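Old desktop keeps shutting itself off after 20 minutes, worth fixing?

Posted by cadden_creek, 5 August 2026

Hi all, I inherited my aunt's desktop tower in June and I've been using it for bills, photos and the genealogy stuff she left behind. It was fine for a few weeks. Now it runs for 20 minutes and then just goes black, no warning, no blue screen. If I turn it right back on it dies faster. If I leave it alone through lunch I get my 20 minutes again. The fan gets really loud before it happens.

The repair place over in Skallcombe quoted me 80 dollars just to look at it, and I'm not sure the whole thing is worth 200. I've never opened a computer but I'm pretty handy otherwise (I rewired two lamps!). Is this something I can do myself, or should I just get my files off and let it go?

Jalen Mahmoud

Sounds like heat to me. Loud fan, sudden off, worse when you restart it right away – that's the classic pattern. I had one do the same thing when I lived in Bornville, with two shedding dogs, and you wouldn't believe what came out of it.

First, copy your files to a USB drive, in short sessions if you have to. Then shut it down, unplug it from the wall, hold the power button for a few seconds and take the side panel off. Lay the tower on its side on a table with good light. Touch the bare metal of the case before you reach in.
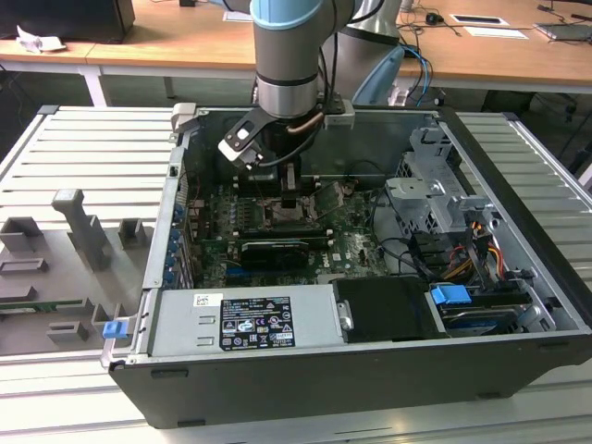
Can I use my regular vacuum cleaner on the dust?

I wouldn't. Vacuums can build up static, and the nozzle is easy to bang into things. Get a can of compressed air, keep it upright, and blow in short bursts with the tower out on the porch if you can. Hold the fan blades still with a finger while you do it so they don't spin like crazy.

If it's clean and it still shuts off, the next thing I'd try is fresh thermal paste between the processor and its heatsink. A small tube is cheap and one dab is plenty. Wipe the old stuff off with rubbing alcohol and a coffee filter, let it dry, then put the new dab on and tighten the screws a little at a time, going corner to corner. Take a phone picture before you unplug anything, it'll save you a lot of squinting later.

mofokeng_fan

could be the power supply too. mine did that. don't open the power supply itself though, just swap it

cadden_creek

Files are copied, all of them, thank you both! Going to buy the canned air tomorrow. Jalen, does it matter what kind of rubbing alcohol? I only have the 70 percent.

Jalen Mahmoud

The 90-something stuff dries quicker, but yours will do the job. Just give it extra time to dry before the paste goes on.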